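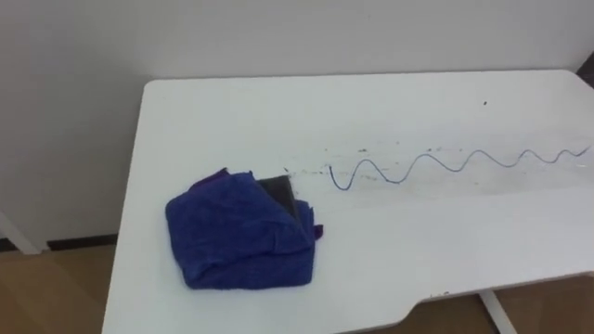

Is 3000 words a month too much for a town newsletter?
Kerkidthorpe Local Board > General

inkwell_dan
Our newsletter has gone from one folded sheet to 16 pages. The April issue had two full pages on the bus shelter. I like the bus shelter. I don't like it that much.

marrowfat
I read every word, including the shelter. What would you cut?

inkwell_dan
The poem, for a start.

tansy_and_sons
The poem stays. My mother-in-law writes the poem.

gutterpress
Printing goes to 200 houses and by my reckoning 171 of those copies line a birdcage by nightfall. Put it online and be done with it.

marrowfat
Half of Nodilside can't get a signal past the church. Online means they get nothing, and then they phone me.

gutterpress
They phone you now.

marrowfat
Yes, about the poem.

low_tide_lou
Flultthorpe went to four pages and everybody complained for a month, then forgot. Theirs is mostly trash pickup dates and lost cats – I'd call it a golden age.

tansy_and_sons
Flultthorpe also dropped the recipe column. I'm still waiting for part two of a chutney I started in good faith.

inkwell_dan
OK, suggestion: eight pages, keep the poem, keep the recipes, and the bus shelter gets a paragraph unless it falls down.

gutterpress
Still too long. Fine, eight.

low_tide_lou
Does anyone have the chutney recipe, part one? I have vinegar.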